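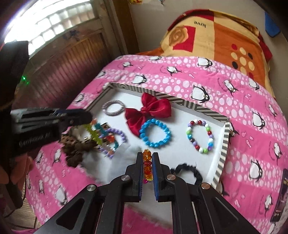 Attachment 1: amber strand held, Jemeo says "closed, empty"

Ticket: Thin objects not registering as grasped after update
Component: Jemeo grasp labeller
Opened by: Iara Gaete
Assigned to: Euan Ogilvie
Status: Open, workaround in place

Iara Gaete, 09:12
Good morning, and sorry to land on you first thing. We moved our bedroom tidying episodes over to the new Jemeo release last week and most of it has gone very smoothly, so thank you for that (the new timeline view is lovely). What has gone wrong is the grasp labels on anything skinny. The still I've attached is from one of the bad episodes. The fingers are plainly pinching a little strand of amber and orange beads between the blue pads, and yet at that moment the labeller writes "closed, empty" and carries on as if the hand had nothing in it. Further down the line Painemal sees no grasp, so it throws out the whole pick and place, and we end up with a very short episode in which two grippers apparently wave at a bed.

Batch is 43 episodes, all jewellery and hair things with a tray. I've not touched any settings on purpose. I may of course have touched some by accident.

Euan Ogilvie, 09:50
Morning Iara, no need to apologise, and what a good clear still to start from. Could you send me the config that Jemeo writes out next to the labels, and the finger width trace for that one episode? I'd like to see whether the width is being read wrongly or read properly and then misjudged. Those feel the same from where you're sitting but they live in quite different parts of the code.

Iara Gaete, 10:31
Both uploaded. I had a peek at the trace while it was copying. The width comes down nicely and then sits flat just above zero for as long as the beads are held, which looks right to me for something that narrow.

Euan Ogilvie, 11:24
It looks right to me too, so the tracking is off the hook for the right hand. I've found the line in your config:

grasp.min_object_width_mm: 8

In the old release that was 3. Somebody here (I'm afraid it was me) raised the default when we were working on the Fernero crate sets, where the fingers kept closing on themselves and being counted as a grasp. For crates it's a fine number. For a string of beads it means anything you pick up is treated as the fingers touching each other. Would you put this in your project file and run the labeller again? There's no need to redo the tracking.

grasp.min_object_width_mm: 3
grasp.use_contact_mask: true

The second line asks it to check the picture for something between the pads before it calls the hand empty.

Iara Gaete, 14:05
Much happier! The amber strand is now one continuous grasp, and 33 of the episodes go through Painemal without a complaint. The others all fail in the same way, and this time it's the left gripper. If you look at the left side of the attachment you'll see it's blurred, and so are the green, teal and orange beads near its tip. In frames like that the contact mask breaks into crumbs and the label flickers between held and empty.

I did wonder if the blanket was confusing it as well, what with the polka dots and the penguins, but I masked the blanket out by hand on one episode and the flicker stayed exactly where it was.

Euan Ogilvie, 15:40
That was a kind thing to try and it saves me an afternoon. So it's blur, then. The mask is worked out afresh on every frame with no memory of the one before, and a smeared frame gives it very little to go on. For now, please add:

grasp.mask_hold_frames: 3

It keeps the last confident answer for a few frames before changing its mind. It can make a release come out slightly late, so do look over the drop points before you send anything to training.

I've put the old default back for the next build and split the left hand flicker into its own ticket with your episodes linked. Miltton have asked about something similar with cables, so I'll test against theirs too.

Iara Gaete, 16:22
Running with the hold setting now. I'll check the drop points on Saturday when the machine is free and post the list under the new ticket.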